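Search this site
Enter keywords Go

12/5/20
By Khải Hà

The argument for the big metal bin

When my family moved to Stoltundale, we owned many small boxes. They had lids and labels, and one was only for toy animals. My sister-in-law, Nga Chu, believes in this system very strongly. I believed in it too, for nearly 29 evenings, and then I stopped.

My opinion now is simple. Children's small things should go in a large open bin, and the bin should be too big for them. I know this sounds wasteful. People in our street in Wavham pay good money for furniture that hides everything, and a bare metal bin on a wooden table is not pretty. But a small box asks a child to make a decision for each toy, and a tired child of five will not make it. She will put the toy on the floor.

A big bin asks for nothing. Blocks can lie next to a shoe. Something pink can rest in the far corner for a week and everyone can still see it.
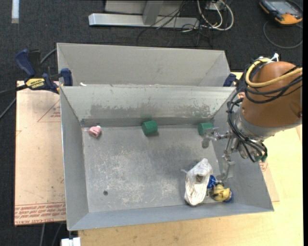
I also like that metal becomes scratched and nobody in the house is sorry. We had a painted chest before, and I spent more time protecting the chest than using it. A bin covered with scuffs lets me relax – I drop things in it and go to cook dinner.

Nga says that mixing everything teaches disorder. She has a point about puzzles, and I keep our four puzzles separately on the shelf. For the rest I do not agree. A child who can look down from above and see all her things at once will choose one and begin to play. With lids, she must first remember what she owns.

The second bin is my only luxury. One is for the things in use, and the other one waits. In June we moved half of the toys across, and for my daughter it was like a birthday. I recommend two bins of the same kind to any parent who has a strong table and little patience for labels.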